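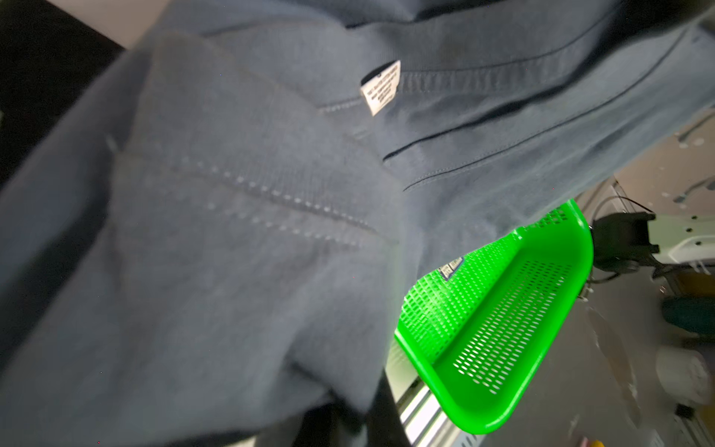

September 17, 2023

My wrists hurt. I'm typing this with my elbows propped on two cushions like somebody's great-grandmother, and I still want to get it down before I forget what today felt like, so excuse the typos, future me.

Laundry all day again. I drove the arms from nine until they kicked me out, and the whole day was clothes out of the basket, clothes into the basket, clothes turned the right way out, clothes folded (badly, then less badly). Hüsnü says I'm finally getting the hang of letting go. He means the gripper. You squeeze the handle to close and ease off to open, and for the first weeks I was easing off like I was setting down a sleeping baby, and the sleeve would just hang there on one finger and swing. He says the robot will learn whatever I do, including the dithering. If I hover, it hovers. Then it'll hover in somebody's kitchen in three years' time and they'll wonder why. So now I open the thing like I mean it!

The knit stuff is the worst. I had a big blue-gray top for a good chunk of the morning, one of those sweatshirty things, and I swear it has no edges. You think you've got the hem and what you've got is a fold pretending to be the hem. When a piece is partly inside out I've started hunting for the care label, because the label is at least sewn into a seam and a seam goes somewhere. Find the label, follow the seam, and sooner or later you come to an opening. I told Hüsnü this and he got very excited and made me do it over and over so it's in the recordings properly, and then of course I couldn't find the label for the life of me and we lost half an episode to me muttering.

The green basket and I have made peace. I was so rude about it in July. It's the brightest thing in the building, neon, like a highlighter, and all those little slots in the sides looked to me like they'd been designed to eat cuffs. But I've come around. I can always tell where it is on the wrist camera, even with a heap of fabric hogging the view, and when you've been staring at gray on gray for hours you're grateful for anything that shouts. I drape things over the rim on the way in now and then tuck the rest after. Kerkau hates that. Kerkau wants everything lifted high and dropped clean, very pretty, like a crane. Well, Kerkau can come and do it.

We hit 3,351 demonstrations today, counting everybody's, and 1,582 of those are mine! Okafor wrote both numbers on the whiteboard and drew a sock next to mine. I took a proper bow. Then Okafor reminded me that mine still have to be gone through and some will get thrown out, and I said thank you, lovely, let a person enjoy her sock.

Hand-guiding after lunch, where you turn the motors soft and just take hold of the arm and walk it through the motion yourself. I go back and forth on which I like better. With the remote handles you get a bit of distance, you can sit, you can drink your coffee between takes. With hand-guiding you feel the weight of it, and there's something sort of sweet about it, like teaching a kid to hold a fork. But my shoulders! And you have to keep your own hands out of the camera or the take's no good, so you end up holding the arm from behind at this ridiculous angle. I did nine of those and then asked to go back to the chair. Hüsnü did seven and pretended he could have kept going. He was rubbing his neck on the stairs, I saw him.

The other thing I want to remember is what happened with the playback. Near the end they loaded up last week's training and let the arm have a go without me. I had my hands in my lap. It came down over the pile, stopped, went a little to the left, stopped, and then did this tiny wiggle before it closed. And that's MY wiggle. I do that! I didn't know I did it until I watched a machine do it back to me. I do it with keys too, and with the jar lids at home. Hüsnü laughed so hard he had to sit down on the floor. It got the shirt up, then it lost the shirt, then it carried nothing at all over to the basket with great care and put the nothing down. We cheered anyway.

Nururov wants us on towels next, which sounds like a vacation after today. Four corners, same on both sides, no insides to speak of. Then it's back to clothes with the new fingertips, which are supposed to be grippier. I'll believe it when I've had them on a knit. I asked whether we could have a few kids' things in the mix as well, small sleeves, and Nururov said to put it on the list, so I put it on the list, under the four other things I've put on the list.

Came home and there was a full load sitting in my own dryer from yesterday. I opened the door, looked at it, and shut the door again. Mom called and asked what I'd done all day and I said folding, and she said well you could come and do mine then.

Ice pack on the left wrist, the right one's not so bad. Need to ask about the smaller handles, the ones the Draruleo people brought over, they fit my hand much better and I think they're still in the cupboard by the door. Early start tomorrow. Bring the good coffee. Bring a sweater, the room was freezing.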